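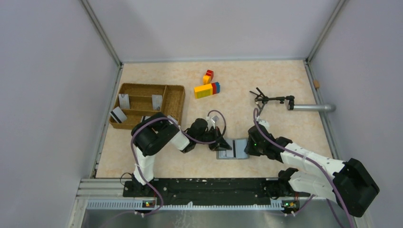 Merle reckons the creak is the headset and I should stop tearing down bottom brackets. Merle has been right twice this winter, so fine, headset first.

23 March 2022

Pulled the fork on the Sokberg hardtail. Lower bearing is gritty but it spins, upper one is like new. Cleaned both, fresh grease, back together, preload set so the front end doesn't knock when I rock it with the brake on. Took it up the alley standing on the pedals and... still creaks!! Quieter, maybe, or I just wanted it to be quieter.

So then I went at the pedals, seatpost and rear axle, one at a time with a lap of the block in between (this is the bit I always skip and then regret). Pedals no change. Seatpost no change. Rear axle, bingo. The threads were bone dry and there was a shiny ring on the inside of the dropout where the hub end has been working. Wiped it all down, thin smear of grease on the threads and the faces, tightened to the number printed on the lever. Silent on the alley. I want a proper climb on it before I call Dinesh to come get it.

Chain on the same bike has 3498 miles on it by his log and the gauge drops right in. Cassette might take a new chain, might skip in the middle gears. Told him we'd try the chain alone first and see.

The Brivum wheels: 4 spokes replaced on the drive side, all of them broken at the elbow. I don't love that. Rider is going to be back with a fifth, so I've written up a quote for a full respoke and pinned it to the ticket. Bradley, if you're the one at the counter, please talk them into it, you're nicer than me.

Fork on the Goltow is still waiting on seals. Reinaldo ordered them back in December and I've quit asking. I did drain the old oil and it came out gray with glitter in it, so look at the bushings before anybody puts it back together.

Need more shop rags, and the 5 mm hex is rounded again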